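2024-07-01

**Planard adds home furniture repair service in Famance and extends surface warranty**

Planard, the maker of tables and desks for schools, libraries and small offices, today opened a repair service for private households in the city of Famance. The service covers resurfacing, edge repair and leg replacement for any Planard table, whatever its age or where it was bought.

Until now the company has taken repair orders only from business customers. Households with a damaged table could order spare parts but had to fit them on their own or find a local shop willing to do the work.

"We were getting the same call over and over," said Nuria Aguirre, head of customer service at Planard. "Someone has a good table with one bad corner, and they want to know who can fix it. We had to send them somewhere else. Now we can book them in while they are still on the phone."

Customers can bring a table to the Planard workshop on Yip Street or have it picked up. Pickup and delivery within the city are handled by Travus, which already moves Planard's business orders. Tabletops can be sent without their legs, and Travus drivers will remove the legs at the door if asked when the booking is made.
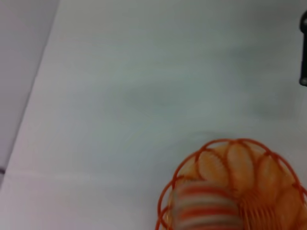

**Planard Surfaces and Finishing Department**

Resurfacing is the most requested job. The old finish is taken off, dents are filled, and the top gets a new coat in matte or satin. White, light gray and sand are kept in stock. Other colors can be ordered and add to the waiting time.

Sándor Szalai, who runs the department, said the matte white finish has been changed this year after complaints about marks from markers and coffee. The new coat cures more slowly than the old one, so tables stay in the workshop longer.

"People should plan on being without the table for 5 working days," Szalai said. "If they need it for a family event, they should tell us the date first and we will say yes or no."

The workshop can take in 200 tables a month. Business customers keep their current time slots, and household orders will be booked around them. Last year Planard repaired 1,069 tables for schools and offices, of which 262 were returned with new tops because the old ones could not be saved.

Planard is also extending the warranty on repaired surfaces from one year to three. The longer term applies to all jobs booked from today, for households and businesses alike. It covers peeling, lifting edges and discoloration under normal indoor use. Cuts, burns and water damage are not covered.

A price list is posted at the workshop counter and is mailed with every written quote. Quotes are free and stay valid until the end of the following month. Customers who send photos of the damage will get a first estimate by email, with the final price set after the table has been checked in person – usually the same day it arrives.

Household bookings are open now, with the first pickups planned for August.

**Press contact:** Kumudini Mridha, Planard Communications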